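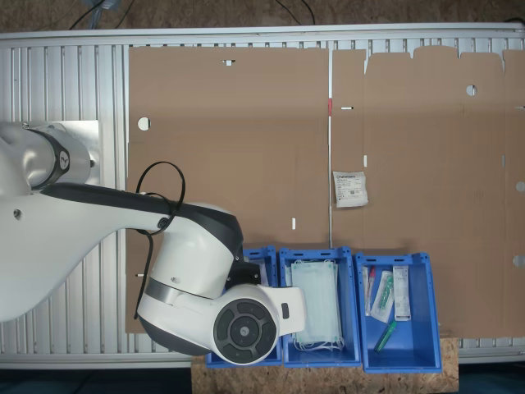
# Flistley Pick Planner

Flistley is the planning and control software Peltel ships for kitting cells with a single arm. It takes a parts list, a set of bins and a work surface, and produces the motions to move items between them. It runs on an ordinary Linux PC next to the arm controller. No graphics card is needed for planning; the perception module is faster with one.

Current release: 4, dated 19 December 2020.

## What it does

You define a kit as a list of items with a source bin for each. Flistley then handles:

- grasp selection for the fitted gripper
- collision checks against bins, fixtures and the arm itself
- order of picks
- retry after a missed grasp
- a log of every pick, with the camera image and the grasp chosen

Kits are plain text files. You can edit them in the bundled editor or in anything else.

## Soft and thin items

Most of our support requests used to be about items that don't hold their shape. Face masks are the usual one. They sit in a stack, the loops hang out to the side, and a planner that expects a rigid box will pick two or none. Release 4 has a separate grasp model for stacked soft goods. It looks for the top edge, comes in at a shallow angle and checks the thickness between the fingers before lifting. If the reading is too thick, the arm opens, backs off and tries again from the other side.

Flat sealed pouches use the same model with different limits. Set `item_type: pouch` in the kit file. Clear packaging is still harder than printed packaging, and you may need to add a light from the side.

Tubes and swabs can be taught as standing, leaning or lying. You only need to teach one. Flistley works out the other two from the length and diameter.

## Bins and surfaces

Bins are entered by inside length, width, depth and wall thickness. Bins set close together are treated as one obstacle with several openings, so the wrist doesn't climb to full height between neighbors. This can be turned off with `merge_bins: false`.

The work surface can be a plate, a slotted platform or a sheet of cardboard laid over either. Holes and slits in a sheet show up in the depth image as false edges. Draw a mask over the sheet in the setup screen and they will be ignored.

## Cable limits

If the gripper cable runs outside the arm, enter its free length under Arm > Cable. The planner will then avoid wrist turns that would pull it tight. Leave the field blank for internal cabling.

## Limits

| | |
|---|---|
| Items per kit | 30 |
| Bins per cell | 79 |
| Saved kits | 200 |
| Arms per license | 1 |

## Not included

Arm, gripper, camera, PC and bins. Flistley is not a safety system and doesn't replace one.

## Ordering

Licenses are sold per cell. Updates are free until the following May, then yearly. Installation on site is available from our Premarberg office. For integration with Hrytsenko conveyors, ask for the add-on driver when you order.

Technical contact: Marta Shevchuk, Peltel, Premarberg.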